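Set-up and Care Guide for Shared Drinkware
Section 4: Preparing the Table and Checking Travel Mugs

Reading time: 5 minutes

This section applies to all staff kitchens and reading rooms at the Rullville and Astmont sites. It covers the table on which mugs are set out, the inspection of lids and sealing rings, and the return of mugs to the shelf. Washing is covered in Section 5. The present edition replaces the one issued in February.

4.1 Preparing the table

The tables supplied to both sites have a light-colored surface with a wood grain. Fine grain lines can hide coffee marks and small drops of water, so the surface should be looked at from a low angle before mugs are set down.

1. Remove papers, trays and personal items from the working area.
2. Wipe the surface with a damp cloth, following the direction of the grain.
3. Dry the surface with a second cloth.
4. Look across the table toward the window or lamp. Wipe again any place that shows a dull patch or a ring.

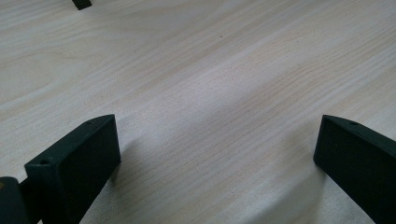 5. Place a folded towel at one end of the table for parts that have been taken off. Lids and rings are to be kept on the towel until they are refitted.

Note: Do not use scouring powder or abrasive pads. Marks that remain after two wipings should be reported to the site office and left alone.

Caution: Do not place a mug filled with boiling water directly on the table. Use a mat.

4.2 Checking the lid and sealing ring

The check is made on every mug that has been returned, whether or not it looks clean. A mug with a damaged ring may leak in a bag, and most of the complaints received by Zumavley Facilities in the past year concerned leaks of this kind.

1. Hold the mug upright with one hand around the body.
2. Turn the lid slowly and lift it straight up. If the lid resists, do not use tools. Run warm water over it and try again.
3. Examine the top of the lid. Light scratches on steel are acceptable. Dents at the rim are not.
4. Run a fingertip along any seam or groove in the lid. Residue collects in these places and should be loosened with a soft brush.
5. Examine the sealing ring for cuts, flat spots and stretched areas. Press it gently at several points; it should spring back.
6. Refit the ring, working from one side to the other. It must not be twisted.
7. Replace the lid and close it by hand until it is snug. From the side, the black ring should follow the edge of the lid evenly where the lid meets the body. 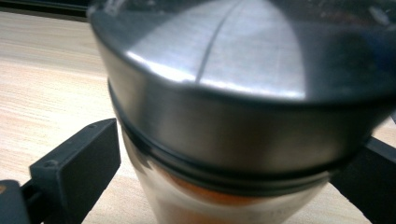

8. Fill the mug with cold water to just below the rim, close it, and lay it on its side on the towel for 2 minutes. Any damp spot on the towel means that the ring must be replaced.
9. Empty the mug and leave it open to dry.

Caution: Never carry out the leak test with hot water. Pressure can build up under a closed lid.

4.3 Mugs with a frosted body

Some mugs in the shared stock have a steel lid and a whitish, translucent lower body. On these mugs a color from within may show through the wall. Staff should open the mug and look inside before deciding that it is stained. An inner sleeve, where fitted, is not to be pulled out by force.

4.4 Spare parts and records

Replacement rings are ordered from the Wieser storeroom in bags of 50. Orders are placed by Flurina Wyss for Rullville and by Reto Widmer for Astmont. Each faulty mug is entered on Form 223 with the date, the room and the part affected. Mugs awaiting a new ring are stored with the lid off, on the lowest shelf, and are not to be lent out.

Issued 16 December 2023. Approved: Roswitha Auer, Site Services.

Comments (3)

Leonie Lüthi
Step 8 worked well for us, but the towel has to be completely dry or you can't tell anything. Could that be added?

Zawadi Mushi
Is there a different ring for the older mugs? The ones in our last bag were too loose and slid down when I closed the lid.

Flurina Wyss
Zawadi, yes, the older ones take the narrow ring. Write "narrow" on the order slip and I will send them with the next delivery.

Related sections
Section 3: Shelf Labels and Lending
Section 5: Washing and Drying
Section 6: Descaling Kettles
Form 223: Report of a Faulty Item
Table Mats and Towels: Ordering List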